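9. Test pieces and first coat

Complete this section before opening the full-size tin of Stultine Timber Oil. The 500 mL trial tin is the same product and may be used for all of the steps below. Any left over can go on the job itself, provided the colour code on both lids matches.

9.1 Choosing the timber

1. Take your test pieces from the same boards as the finished job. Timber from a different pack will often take the oil differently, even where the species is the same.
2. Prepare two pieces. One is for oiling and the other stays bare for comparison.
3. Sand both pieces to the grit used on the job. Do not go finer. Oil soaks less readily into a surface that has been sanded very smooth.
4. Brush off the dust, then vacuum. Do not wipe with methylated spirits or turps.
5. Pencil the board number on the end of each piece.
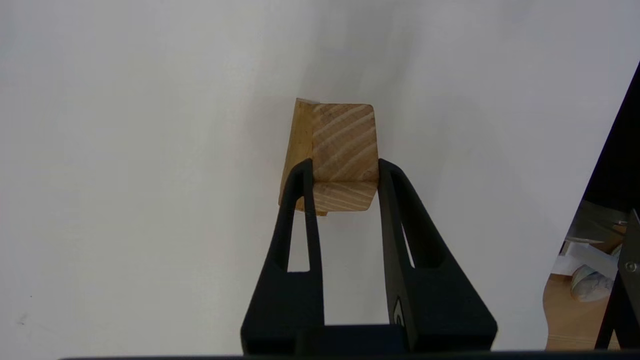

Note: End grain will always come up darker than the face. Judge colour from the face only, and treat the ends as a guide to how skirting ends and stair nosings will look.

9.2 Checking for marks

Old timber and recycled timber usually carry some marks. Oil does not hide them. It tends to deepen them, and a line that is faint on bare timber can stand out clearly after the first coat.

1. Hold the piece near a window and turn it slowly.
2. Run a fingernail across any dark line. If the nail catches, the line is a scratch or a split and can be filled. If it does not, the mark is in the timber and will stay.
3. Fill before oiling, using a filler marked as suitable for penetrating oils. Wax fillers go on after the last coat.

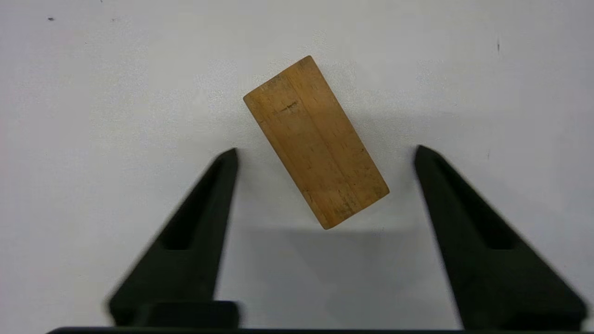

Fig. 9-2. Grain running lengthwise, with a thin darker line near one end of the face.

4. Sand any filled area flush and brush off again.

9.3 Applying the oil

1. Stir the tin from the bottom with a flat stick. Do not shake.
2. Put a small amount on a lint-free cloth and work it along the grain.
3. Leave it for the time printed on the lid, then wipe off everything that has not soaked in.
4. Let the first coat cure overnight before the second. In cool or damp weather allow longer - the Cumuddale test floor, oiled in September, needed an extra night between coats.
5. Apply the second coat more thinly than the first.

CAUTION: Rags wet with oil can heat up and catch fire on their own. Lay them out flat outdoors to dry, or soak them in water in a metal bucket with a lid. Never put them in the bin bunched up.

9.4 Checking the sheen

Sheen is easiest to judge with light coming from one side.

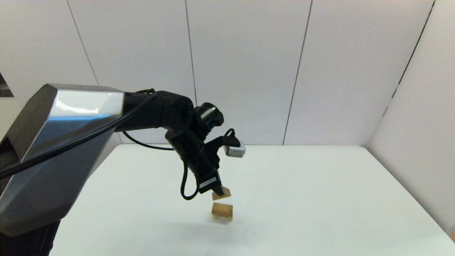

Stultine is supplied in Matt and Satin only, and neither should give a hard reflection once cured. Tilt the oiled piece until it picks up the window. If what you see is as strong as the bright highlight along a brushed silver panel, or the glossy sheen on dark gunmetal housing surfaces, there is oil sitting on top of the timber. Buff it with a white pad while it is still soft. If it has already set, sand back and start again from 9.3.

Matt and Satin may be mixed, but make up enough for the whole room in one go and note the proportions.

9.5 Keeping the record

Write the board number, the colour code and the number of coats on the back of the oiled piece and keep it with this guide. You will need it for patch repairs. Colour queries can be sent with the test piece to Ilze Baranauskienė at our Doltwood office.

Section revised 11 March 2018. Replaces the loose sheet supplied with earlier tins.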